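Re: [Jerkevari] soup swap, who's in?
From: Duygu Türkmen
Dec 2, 2018
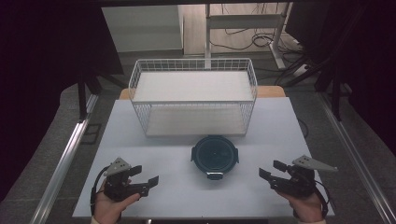 Count me in, and my sister too! I'll do the lentil one again — Ngcobo Street people, please save me your big jars, I'm down to 6.

Charalambos Psarras wrote:
> Same hall as in July. Bring labels this time.
> Does anyone still have the leek recipe?

I do! I'll type it up tonight (it makes a ton, so halve the cream). And yes, labels, I promise.

Duygu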